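Kitchen Robot Tips: House Rules for Sharing a Counter With an Arm

I've been running a robot arm at my prep table since November, and I've gotten fussy about it. Most of what follows I learned by doing it wrong first (sorry, blue mixing bowl!).

Keep the table light on stuff. Only put out what the job calls for, and leave elbow room between things. Tongs and scrapers each get their own spot, and they go back to it every time. I marked mine with tape and it cut my failed pickups way down.

Put the arm on its own stand, never on the table itself. Bolt the stand down, then lean on it hard. If it wiggles, you're not done.

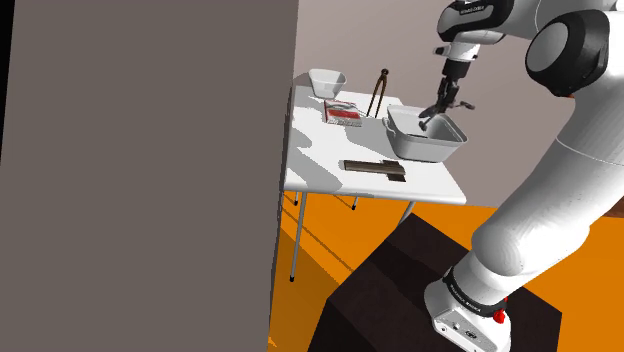

Try every new routine in simulation before you run it for real. My friend Leilani Lyons skipped this on a Tuesday night and spent Wednesday mopping up rice. I do 30 clean runs on screen, and if one goes bad I start the count over - yes, even at 29.

Know where your stop button is, and make sure everybody in the house does too. Keep the path to it clear. No chairs, no dog bed, no grocery bags!

Slow it way down near any bowl or basin. I cap mine at 100 millimeters a second once the gripper drops below the rim, which feels silly until you've heard one clip the edge.

Wash the gripper fingers after raw food, same as you'd wash your hands, and power the arm off before you touch them. Check your manual on which cleaners are okay for the finger pads. Mine got gummy from the lemon stuff.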